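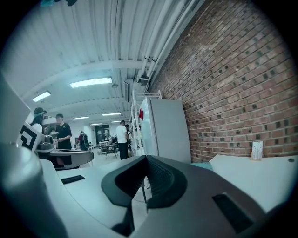 阳台封不封,封了以后后不后悔?(长帖慎入)

首页 | 装修日记 | 阳台与露台 | 二手闲置 | 新人报到

打印本页 | 用邮件发给朋友

楼主:半亩葱

各位邻居好,潜水好久了,第一次开主题帖,写得乱请多包涵。

我家在Laur小区,顶楼下面一层,客厅外面带一个朝西的开放阳台,不大,放一张小桌两把椅子就转不开身了。住进来以后一直没封,夏天傍晚在外面吃西瓜是真舒服,冬天就惨了,风从推拉门缝里往屋里钻,我妈坐沙发上都要盖毯子。再加上我们这边工地多,三天不擦,栏杆上一层灰,晾出去的白衬衫收回来跟没洗一样。

所以今年下决心想封。找了两家来量,一家叫Skerkano,一家叫Serna。Skerkano的师傅话不多,量完就走,报价第二天发过来,断桥铝,中空玻璃,开两扇平开窗。Serna的小姑娘特别热情,给我推无框的折叠玻璃,说全部推到一边去,跟没封一样,又透亮又能通风,听得我心动得不行!可是价格也真的高,而且我婆婆当场就问了一句:这个下大雨漏不漏?小姑娘说"正常使用不会有大量进水"。你们品品,"大量"。

我老公的意见是干脆别封,换一樘好点的推拉门就行了,钱省下来出去玩。我们俩为这个事已经吵了两回。

想听听已经封了的人怎么说,还有故意不封的,也来讲讲。朝西的优先哈,朝南的我羡慕但是参考价值不大。

2楼:老宋不送

朝西,封了,不后悔,但是夏天那个热啊……没封之前阳台是阳台,封了之后就是个暖房,下午四点推开客厅门,一股热浪扑脸上。后来加了外遮阳卷帘才好一些,里面那种窗帘没有用,热已经进来了。你要封的话,遮阳的钱一起算进去,别学我分两次花。

断桥铝和无框我都看过,我投断桥铝。刮大风的时候无框的响,我楼上那家就是,半夜哐当哐当的。

3楼:柠檬不加糖

楼上说的响,多半是没装好或者胶条老化了吧?我家无框折叠的,用到现在没响过。漏雨是会漏一点点,大暴雨斜着打的那种,玻璃之间的缝会渗进来一些水,拿拖把拖一下就完事了。我家阳台地面本来就铺的防滑砖,有地漏,无所谓。

楼主如果打算把阳台和客厅打通铺木地板,那千万别选无框。如果还是当阳台用,放点花晒晒衣服,无框真的香,春天全部推开,跟没封没有区别。

4楼:Kylie Kereama

我是故意不封的那一派,来交作业。

我从小住平房,家里有院子,后来搬进楼房最不习惯的就是脚踩不到外面。所以买房子的时候就认准了要一个露天的阳台。下雨天我喜欢把推拉门开一条缝,坐在里面听雨打在栏杆上。封了以后雨声就闷了,隔着一层。我的盆栽也是,薄荷和迷迭香在外面长得疯,搬去我姐家封闭的阳台上,不到一个月就起红蜘蛛,通风不行。

灰是有的,我认了。冬天冷是门的问题,同意楼主老公,先换门。我家换了Kundton的提升推拉门,关上以后压紧,风就进不来了。门不便宜,但比封一圈便宜得多。

5楼:老宋不送

回4楼:你那是小孩少、衣服少。我家三个娃,晾衣杆一天到晚是满的,不封的话下雨收衣服能把人跑死。

6楼:Kylie Kereama

回5楼:哈哈哈这个我服。我就一个人加一只猫。不过说到猫,不封阳台的话防护网一定要装,别等出事。

7楼:水磨石爱好者

插一句,各位封之前问过物业没有?我们小区是统一外立面的,颜色、开窗方式、窗框往里缩多少都有规定。隔壁单元有一户自己封了个白色的,全楼就他一家白,物业贴了三回通知,最后拆了重做。那笔钱花得冤枉。

另外阳台承重也要想想。别一封上就把洗衣机、烘干机、大鱼缸、书柜全往外挪。我见过有人在阳台上砌水池的,看得我腿软。

8楼:半亩葱(楼主)

哇一下子这么多回复,谢谢大家!一个一个回。

@老宋不送 外遮阳这个我完全没想到,两家报价里都没写,我回头问。

@柠檬不加糖 我家阳台有地漏,但是有点堵,倒一盆水要等好半天才下去。请问这种能疏通吗还是要重新做?

@Kylie Kereama 你说听雨那段我老公截图发给我了,还配了个得意的表情,气死我了。Kundton那个门开关重不重?我婆婆手腕不好,怕她拉不动。

@水磨石爱好者 问了物业,说只能用深灰色,不能超出栏杆外沿,其他没管。

9楼:柠檬不加糖

地漏先把盖子拧下来掏一掏,多半是头发和土。掏完还是慢再找人来通。重新做要动防水,能不动就不动。

10楼:Kylie Kereama

门把手往下一转,整扇门抬起来,推的时候挺轻的,我猫要是有手估计都能推。费劲的是转把手那一下,建议带婆婆去店里亲手试试,手腕不好的人感觉跟我们不一样。

11楼:西晒受害者协会

说句不中听的,无框那个我坚决反对,跟3楼唱个反调。隔音基本等于没有!楼主不是说附近工地多吗?无框玻璃中间全是缝,打桩机该怎么响还怎么响,灰也照样进,进来了还不好擦,轨道里全是泥。花那么多钱图什么呢。

12楼:柠檬不加糖

回11楼:轨道用吸尘器的扁嘴一吸就干净了,哪有那么夸张。隔音我承认,确实一般。可是楼主家阳台里面不是还有一道推拉门嘛,睡觉的时候里面的门一关不就好了。我买它本来就是图春秋两季敞着。

13楼:西晒受害者协会

那你这不是绕回去了,里面的门都关了,外面那层隔不隔有什么区别,4楼的方案不就是这个意思吗,哈哈。

14楼:水磨石爱好者

你们俩别吵了,看人怎么用。我总结不出来谁对,只说一条经验:合同里把玻璃厚度、五金牌子、胶的牌子都写上去,口头说的不算。还有定金,别一次交太多。我当时交了1000块定金,后来他们拖工期,我拿着没付的尾款才有底气催。邻居一把全付了,打电话都没人接。

15楼:一颗大白菜

弱弱地问,租房的能封吗……房东说随便我弄,但是他不出钱。

16楼:老宋不送

回15楼:别封!给别人家花钱干嘛。买卷透明的防风帘,带拉链的那种,搬家卷起来带走。我丈母娘家用过一冬,丑是丑点,风是真挡住了。

17楼:半亩葱(楼主)

来汇报一下进展。地漏掏了,掏出来的东西我就不形容了,现在水下得飞快,感谢柠檬!

周围邻居家我也厚着脸皮去看了两户。一户断桥铝,进去确实安静,但是窗框一道一道的,坐在沙发上往外看,总觉得视线被切开了。另一户没封,摆了一排大葱和韭菜,阿姨非要拔给我一把,我就拎着韭菜回来了。

目前倾向是先换门,过一个冬天看看。Skerkano说他们也做门,让我二月再去,说那时候不忙,工人手脚细。婆婆还是想封,她惦记着有地方晒萝卜干,灰的事情她念叨了一晚上。

等定了再来更新,韭菜已经包饺子了。

18楼:西晒受害者协会

先换门+1。外遮阳也可以先装,不封也用得上,装在阳台顶上往下拉,西晒的时候救命。就是刮大风记得收起来,我忘过一次,布撕了一道口子。

19楼:Kylie Kereama

恭喜楼主老公获得阶段性胜利,饺子给我留几个。

上一页 | 下一页 | 返回列表 | 回到顶部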